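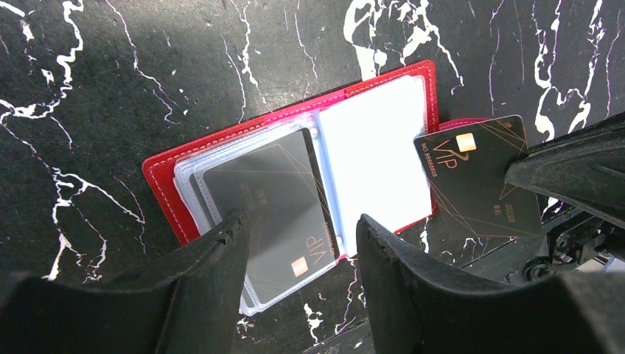
*Open booklet-style card holder with a red cover, clear plastic sleeves and a black VIP card.*

A **booklet card holder**, also called a **card book** or **sleeve wallet**, is a small folding case for membership, payment, loyalty and business cards. It consists of an outer cover and a set of transparent sleeves fixed along the spine, which the user turns like the pages of a book. It is distinguished from the billfold by the absence of a note compartment, and from the rigid card case by its ability to display several cards in sequence.

## Construction

Covers are made of leather, coated fabric or a leather-like plastic sheet, usually stitched along the outer edge. Sleeves are cut from clear or lightly frosted plastic and welded on three sides, leaving one side open for the card. In most designs each sleeve takes one card, or two placed back to back.

Two methods of binding are in general use. In welded holders the sleeves form a single block tucked into the cover, and a torn sleeve cannot be replaced separately. In ring-bound holders the sleeves are punched and held on small round rings, so that pages may be added, removed or put in a different order. The Stodar pattern, a ring-bound type, was sold with 40 sleeves and a refill pack; a larger desk edition held 80. Makers of ring-bound holders often include a blank page for notes or an index.

## Use

Booklet holders are common where a person carries more cards than a wallet can take. Hotels, clubs and retailers also issue them to members, with the member's card already in the first sleeve. The Gounder trade catalog listed 464 covers by color and finish, of which 60 were shades of red.

Cards with raised lettering or a chip are generally placed with the printed face outward. Sleeves filled beyond their intended capacity stretch at the open side and lose their grip. Plastic sleeves may also pick up ink from freshly printed cards, and Tanvir Talukder's handbook *Small Cases and Wallets* advises letting new business cards dry before they are inserted.

## Storage
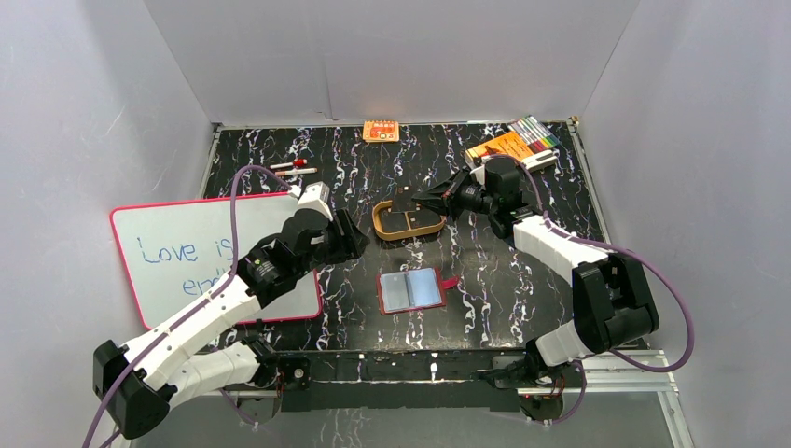
*Tan organizer near the center of a tabletop with a black marble pattern.*

At a desk or counter, card holders are commonly kept in a divided organizer with pens and other stationery. Upright storage saves space but can bend a soft cover, and heavier holders are better laid flat. Hatsue Kawaguchi, in a survey of office storage prepared for the Trarano collection, recorded both arrangements and noted that ring-bound holders were more often laid flat.

## See also

- Billfold
- Business card
- Desk organizer
- Ring binder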